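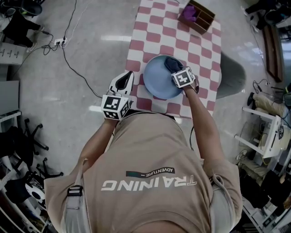

Figure 1. Table with a checkered cloth and a light blue plate.

Eating Together in Clornstead: How Shared Meals Changed in One Small Town
Final report, spring term
27 June 2022

Introduction

When I picked this topic last November I thought I would be writing mostly about recipes. My grandmother kept a tin full of them, and I had it in my head that a town's food history was more or less a pile of tins like hers. After a few weeks of talking to people I found that they remembered who sat where and what time supper was much better than they remembered what was on the plate, and so the project drifted (happily, I should say) toward the table itself.

Background

Clornstead has around 2,000 residents, and for a long stretch a good share of them worked at the Heltex mill. The mill whistle set the supper hour for the whole east side of town. Families I spoke with on Clondum Street still eat early, even the ones who moved in long after the whistle stopped, and they couldn't quite tell me why.

Method

I held six interviews, most of them in kitchens, and I was fed at nearly all of them. I also read through two boxes of church supper programs at the town library. The programs were a joy -- somebody had penciled notes about the gravy in the margins -- but they say very little about ordinary weeknights, so for those I had to lean on memory.

What I found

Older residents described one long meal with everyone present, and a good tablecloth that came out on Sundays. Their children described eating in shifts, with a covered pan left on the stove. The church suppers shrank over the same years, though the pie table seems to have held its own.

Limits

Six households can't speak for a town, and all of mine were people who like to talk about food. I would have liked to include renters near the old mill, and I ran out of term before I could arrange it.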